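Assembly Bench Assistants (Part-Time, Fixed Term)
Driltell, Ivley site
Posted 25 August 2019
Reference: 220

Driltell invites applications for 17 part-time positions as assembly bench assistant at its Ivley site. The company has carried out contract bench work in Ivley since 2015. The present positions support an order placed by Grusora and are offered for a fixed term of 35 weeks.

Duties

Bench assistants handle small and medium parts at a tabletop station. The work consists of picking up each part, turning it for inspection, checking it against a printed sheet, and setting it down in the correct position for the next step. Most parts in the Grusora order are cylindrical and have a tendency to roll when released. Assistants are expected to keep a part under control at all times and to report any that has been dropped, whether or not a mark can be found on it.

Assistants also keep their station clean, return tools at the end of each shift, and complete a short written record. No lifting above shoulder height is required.

Requirements

Applicants must be at least 18 years of age and legally permitted to work in the United States. Steady hands, good close vision (with or without glasses), and the ability to follow written instructions are essential. Previous bench or packing experience is welcome but is not required. Applicants who have worked on earlier Driltell orders may apply again and should give the name of their former supervisor.

Hours and Pay

Assistants work 17 hours per week, in either the morning or the afternoon group. Requests for a particular group will be considered in the order received and cannot be guaranteed. Pay is hourly, issued every two weeks, and begins with the first day of training. Training lasts four days and is held at the Ivley site. Attendance on all four days is mandatory.

Work Area

Stations are indoors, and all work is done at table height. Stools are provided, although assistants may stand if they prefer. Loose sleeves, rings, and bracelets are not permitted at the table. Long hair must be tied back.
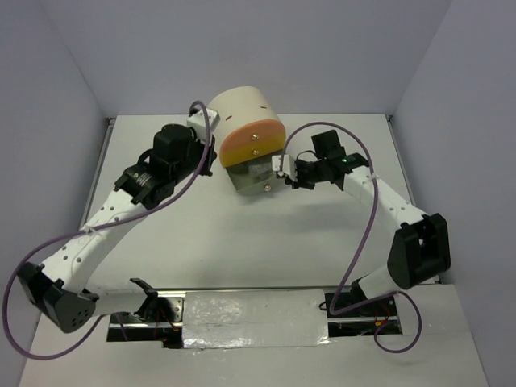

Food and drinks are to be kept in the break room, including bottles with closed lids. Lockers are available without charge. The Serra entrance is step-free, and applicants who require an adjustment to a station are asked to state this in their application so that it can be arranged before training.

How to Apply

Please send a letter of no more than one page, a current résumé, and the names of two references to Waldemar Zawadzka, Personnel Office, Driltell, Ivley. The reference number must appear on the letter. Questions concerning duties or the training schedule should be directed to Damian Laskowska, Bench Supervisor, at the same address. Selected applicants will be asked to attend a short interview and a handling exercise at the table. Incomplete applications will not be returned.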